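毛巾为什么会吸水?

小朋友,你洗完手以后用什么擦手?大部分人用毛巾。可是你想过没有,为什么毛巾擦得干,塑料袋就擦不干呢?今天我们一起来了解这个问题。

首先请你拿一个放大镜,看一看家里的毛巾。你会看见很多很小的圈,一个挨着一个,像小小的弹簧。这些小圈叫做“毛圈”。普通的手帕是平的,毛巾因为有毛圈,所以能碰到水的地方变得多了很多。

很多毛巾是用棉花做的。棉花的纤维非常细,里面还有一条空的小管道。水很喜欢棉花,它会贴在纤维上,然后顺着纤维中间的窄缝慢慢往里面走,甚至可以往上爬。科学家把这个现象叫做“毛细现象”。植物把水从根送到叶子,也用到了这个办法。

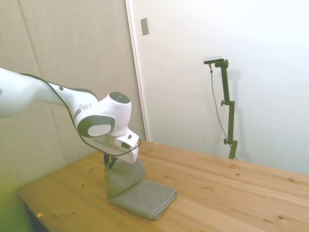
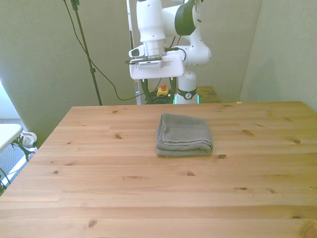

木桌上的毛巾。第二张图里,毛巾是叠好的,表面有毛圈的纹理。

现在我们来做一个小实验。请准备2个杯子、一条旧的小毛巾和一些水。

在第一个杯子里倒水,差不多倒满。第二个杯子空着,放在旁边。把小毛巾卷成长条,一头放进水里,另一头放进空杯子。然后等60分钟,再来看一看。空杯子里有水了吗?水是自己“走”过去的!如果你等到第二天,两个杯子的水会变得差不多一样高。

我的学生哈里斯·德尔维希(Haris Dervishi)七月在家里做了这个实验。他把小毛巾先称了一下,是26克。吸满水以后再称,变成251克。他很吃惊,给我写了一封信,还问我:“老师,为什么新毛巾反而不太吸水?”

这个问题很好。新毛巾在工厂里常常加过柔软剂,让它摸起来舒服。柔软剂会在纤维外面留下薄薄的一层,水就不容易进去。新毛巾洗过几次以后,吸水会变好。所以妈妈洗毛巾的时候,最好少放柔软剂。

还有一件事要记住:毛巾用完以后要打开,挂在通风的地方。如果湿湿的团在一起,细菌会长得很快,毛巾就有臭味了。

想一想:厨房的纸巾也会吸水,它是用什么做的?请你用同样的办法试一试,把结果画在本子上。

文:卡拉多格·帕里(Caradog Parri)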